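Rechercher dans les dépôts… Rechercher

Lorklow : pince à main et jeu de démonstrations

3 commentaires

LISEZ-MOI

Lorklow est une pince tenue à la main, construite à l'atelier partagé de Pamis, avec le jeu de données enregistré grâce à elle. Le dépôt contient les fichiers d'impression, la liste des pièces, les scripts de découpage et les démonstrations elles-mêmes. Tout tient sur une machine de bureau ordinaire, sans serveur.

État du projet

La version en cours est la deuxième. La première avait des doigts lisses et une poignée trop courte, et ses fichiers restent dans le dossier archive/ pour ceux qui en ont imprimé une. Les deux versions ne partagent pas les mêmes vis. Ne mélangez pas les coques.

Contenu du dépôt

- coque/ : les pièces du boîtier, à imprimer sans supports sauf le panneau latéral
- doigts/ : les moules et les fichiers des deux doigts
- scripts/ : découpage, synchronisation, vérification
- episodes/ : les démonstrations, un dossier par épisode
- archive/ : la version 1, non maintenue

Construction

Imprimez la coque avec quatre périmètres. Noel Catacutan a fait les essais de remplissage et recommande 40 %. En dessous, le logement des doigts se déforme quand on serre fort. Comptez 23 vis pour l'ensemble, toutes de la même longueur, sauf celles de la poignée (voir pieces.csv).

Montez les doigts en dernier. Ils doivent coulisser sans forcer sur toute la course, puis revenir l'un contre l'autre par la pointe. Si l'un des deux accroche, limez la glissière et laissez le doigt tel quel. Menaka Howlader a ajouté dans coque/ un gabarit qui sert à vérifier l'écartement avant de fermer le boîtier.

La texture des doigts est faite de petits reliefs. Elle tient mieux les objets légers que la surface lisse de la version 1, mais elle garde la poussière. Un coup de brosse sèche avant chaque série suffit. 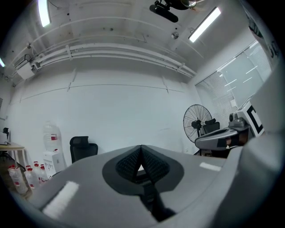
Faut-il recalibrer la caméra après un changement de doigts ?

Seulement si la caméra a été démontée ou si sa bague a tourné. Les doigts se fixent sur un support séparé, et les remplacer ne déplace pas l'objectif. Lancez tout de même scripts/verif_doigts.py, qui compare la position fermée à la valeur de référence et l'inscrit dans le journal.

Données

Le jeu contient 300 épisodes, tous enregistrés à l'atelier avec la version 2. Chaque dossier comprend la vidéo, l'ouverture de la pince et un fichier meta.json avec le nom de la tâche et celui de l'opérateur. Les tâches sont simples : prendre, poser, empiler, ranger dans un bac. Mbali Zulu et Priit Sakalauskas ont tenu la pince pour la plupart des séries.

Les épisodes ratés sont conservés et portent la mention "echec": true. Filtrez-les si vous n'en voulez pas.

Limites connues

- Une seule pièce, donc peu de variété dans les fonds et l'éclairage.
- Les reflets sur la coque claire gênent parfois le suivi. Une coque mate est à l'essai.
- L'ouverture de la pince est mesurée sur un seul doigt, l'autre étant supposé symétrique.
- Les premiers épisodes de mars ont un décalage entre la vidéo et la mesure. Le script de synchronisation le corrige, mais il faut le lancer à la main.

Contribuer

Ouvrez un ticket avant d'envoyer une modification de la coque. Pour les scripts, une proposition directe convient. Nandi Potgieter relit les changements et publie les versions. Merci d'indiquer l'imprimante et la matière utilisées quand vous signalez un problème d'ajustement.

Licence

Fichiers et données sont libres de réutilisation, avec mention du projet Lorklow et de l'atelier de Pamis.

Partager · 23 partages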